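Two-arm assembly service opens for bookings in Sistside

October 15, 2026

A Sistside firm has started taking bookings for a robot service that puts together flat-packed and knock-down furniture, with plastic outdoor chairs among the first items on its list.

The service is called Prelero and is run by Hematcombe, which until now has sold only fixed robot cells to packaging plants. Customers pay $155 for a half-day session. Hematcombe brings the arms to the customer's site, sets them up on the floor and takes them away again at the end.

The company is aiming at small furniture sellers, event hire businesses and schools that buy seating in batches and have to find staff to build it. 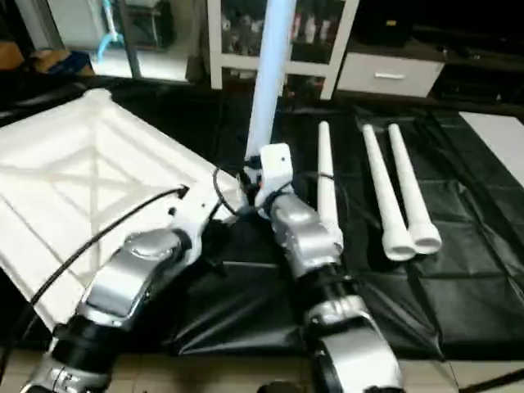 Photo: Hematcombe

Each Prelero unit has two arms with a gripper on each. The arms work over a black sheet spread on the floor, and the parts are laid out on it before the job starts. An operator stays with the unit for the whole session and can stop it or take over by remote control.

Leopoldo Aguirre, who manages the service, said the sheet was there partly to protect the parts and partly to help the cameras.

"Most of what we get asked to build is white or pale plastic," he said. "Put that on a pale tile floor and the edges get hard to pick out. On black it's a lot easier."

Hematcombe says Prelero can handle 74 products at launch. They include chairs, side tables, shoe racks and small shelving. Anything that needs glue, or a part heavier than the arms can lift, is left off for now. So is upholstered furniture. Customers can ask for a product to be added, but they have to send in a spare set of parts and there is no promise on timing.

Bookings can be changed free of charge up to 24 hours ahead. After that the full fee applies. Travel outside Sistside costs extra and is quoted job by job. 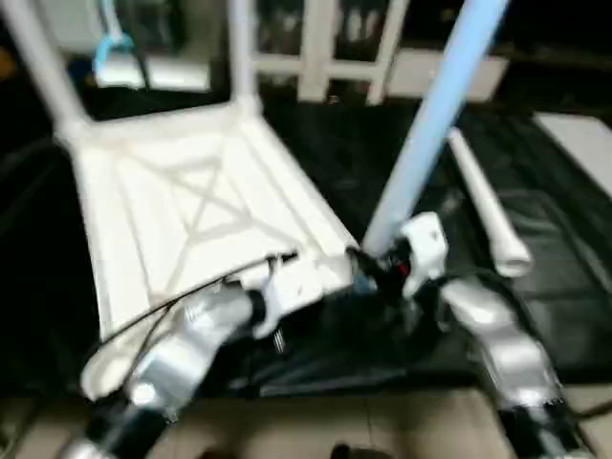 Chairs take up most of the current bookings, according to Aguirre, and they were also the hardest item to get right. A moulded seat is wide and light, and it slides when it is pushed from one side. The operator usually has one arm steady the piece while the other brings in the next part. With the seat tipped up at a steep angle and one gripper at its front edge, as on the job here, the other arm can be busy with something else - in this case the lower end of a light blue pole. Aguirre said that kind of split work was the main reason the firm chose two arms over one larger one.

Speed is not the selling point. A person who has built a few of the same chair will usually beat the robot, and the company's own booking page says so. What it offers is a unit that can keep going through a long run of identical pieces with one operator beside it.

One early customer, the hire company Sandu, used the service over two sessions in its storage shed. It had over 50 chairs to get ready before the outdoor season. A spokesperson for Sandu said the finished chairs were sound but that the operator had to step in several times on the first morning, mostly when a leg went in crooked. The second session went more smoothly.

Sandu has booked again, though only for chairs. It tried a folding table with the unit and ended up doing the hinges by hand.

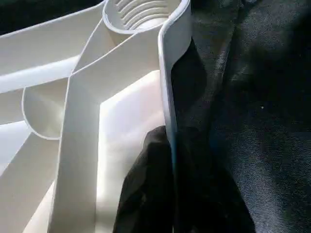 Close view of a white moulded part, with its ribs and a round socket.

Sockets and ribs matter more to the programming than the overall shape of a product, Aguirre said. Two chairs can look nearly the same from across a room and still need different handling, depending on how the legs seat and where there is something thin enough to grip. Bright sun on white plastic can also wash out the detail the cameras rely on, and customers are asked to tell the company if the work area gets direct light.

Space is the other thing to check before booking. The unit needs a flat, hard floor and a normal power outlet. Carpet and gravel are out, and so is grass. Pets and small children have to be kept out of the room during a session.

Bookings are open on weekdays only. Hematcombe plans to add Saturday sessions once it has trained two more operators, and a price for full-day hire is due before the end of the year.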